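The Robot Club Takes Apart a Computer (and Mostly Puts It Back)

I've been promising an update on the Dorkcombe robotics club for ages, and this week I finally have something good to tell you. We're doing the teardown challenge! If you read my post from February you'll remember that I was lobbying hard for it and that half the club wanted to build another line follower. We voted, my side won by a hair, and I have been grinning ever since.

The challenge is part of the Gilcombe student meet, and the rules fit on one page, which I love. You get an old desktop computer, you get one robot arm, and you have to move parts between the computer and a holder of your own design. Once the run starts, hands stay off the bench. Points for every part that ends up where it should, points off for anything dropped or bent. We have 27 minutes per run, and that sounds like plenty until you watch a careful arm think about a memory stick.

There are five of us on the team. I do the gripper paths with Timothée Lemaire, who joined the club last fall and had never touched a robot before then. He's already better at it than I am, and I say that with love and only a little jealousy. The other three split up the fixture design, the camera side and the logbook. (The logbook is worth points. Please keep a logbook, whatever you're building. We lost points on ours last year and I'm still sore.)

We named the project Roltadham, for reasons that made sense late one evening over cold pizza, and now it's on the cover sheet and we can't change it.

Our practice computer is an old tower with its side panel off, lying flat so the arm can come at everything from above. I had no idea how much fun it would be to just stare into one of these. I grew up with laptops, so power supplies and drive bays are all new to me, and I keep asking everyone what each cable does.

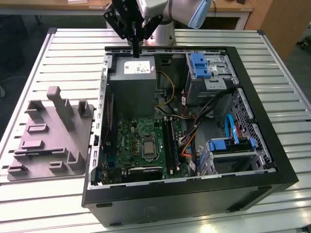
The first few practice sessions were all about not hitting things. That sounds dull and I promise it's not! A computer case is full of stuff that sticks up and stuff that flops over, and the arm only knows about the things you've told it about. The metal parts are easy, they stay put. Cables are the real headache. You measure where a cable is, you nudge the case a tiny bit, and now it's somewhere else. We ended up writing a "safe height" into every move, so the gripper always goes up before it goes sideways. It costs us a couple of seconds each time and it has saved us so much grief.

Then there's the fixture plate, which deserves its own post. Ours is 3D printed, with blocks and slotted holders all over it. I drew one version that I was very proud of and that didn't fit anything. The slots came out too tight, I hadn't left any slack at all, and I got out the sandpaper and made it worse. So a tip from me to you: print one slot by itself first, test it with the real part, and only then print the whole plate. I wish I'd done that before using up most of a spool.

Memory is the part I care about most, because it's the one everybody said we should leave for last. A stick of RAM is light and thin, and it has to go into its slot straight. Tilt it a little and it jams. Our plan is to get the hold right over the plate, where there's room to work, and only then travel over to the motherboard. We tried doing it all in one sweep and it was a mess - lots of tiny corrections, lots of sighing, and Timothée covering his eyes.

What helped was slowing down at the end. The arm moves along at a decent speed until it's close, then it creeps. We also keep our grip positions in a little table now, where they used to be scattered through the code, so when something shifts we change one number and try again. The file for the memory run is 1366 lines long and I'd guess a third of it is comments, many of them mine, some of them just "why??" with two question marks. I'm leaving those in.

I've had a few messages from students who want to start a team of their own, and the same thing keeps coming up.

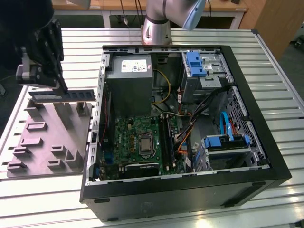 Do you need to know how to program before you join a robotics club?

Not at all. Most clubs have plenty of work that isn't code, like drawing parts, setting up the bench, timing runs or writing things down, and you can pick up programming from the people next to you as you go. If you do want a head start, learn the basics of variables and loops in any beginner language and you'll be able to follow along on your first evening.

Okay, back to us! We have 21 practice runs penciled in before the meet, and the next few are for memory only. After that we go back to the drives, and I want another go at the holder slots too, with more slack this time. The Texier team is entering as well, and they were very good last year, so we're a bit nervous and a lot excited.

If you've done a teardown challenge yourself and have a trick for dealing with floppy cables, please leave me a comment. I read all of them, and I'll bring the best ones to practice.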